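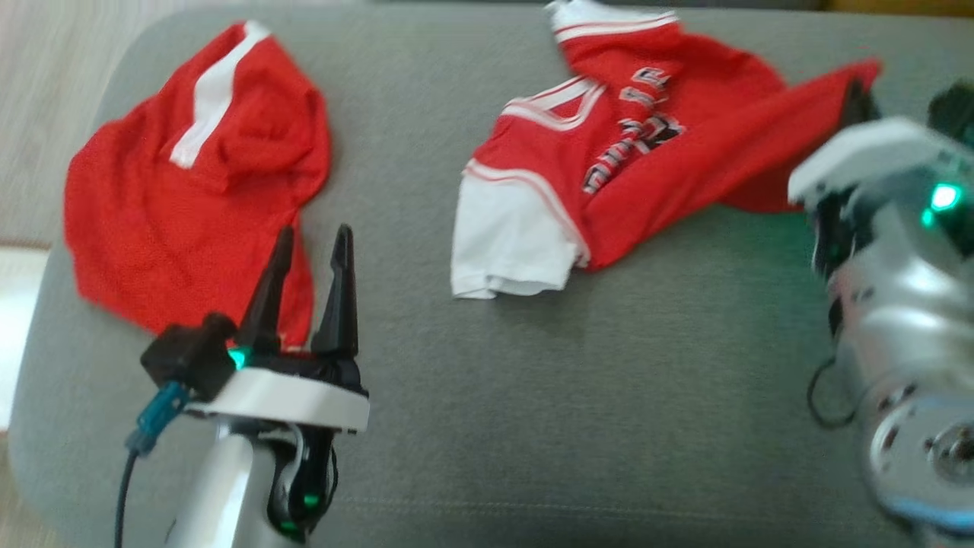
Two red garments on the sofa, both arms in

Can a robot fold laundry yet?
Teodor Witkowska, 4/10/26
Not towels, real stuff. Team shirts, mesh, twisted up. Worth waiting for or do I keep folding for 7 kids

Bogumił Krawczyk
Keep folding. Flat things ok, slippery mesh is hard, it loses the corners. Ask again in December lol

Miłosz Brzozowska
Depends. Start from the collar, its stiffer and easier to find. Gripper tip on the white collar:

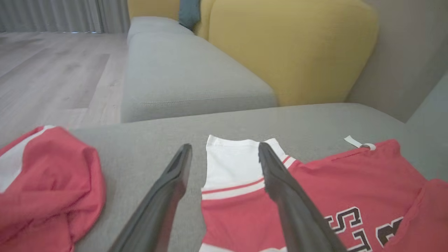 Related: Can a robot load a dishwasher?
22 replies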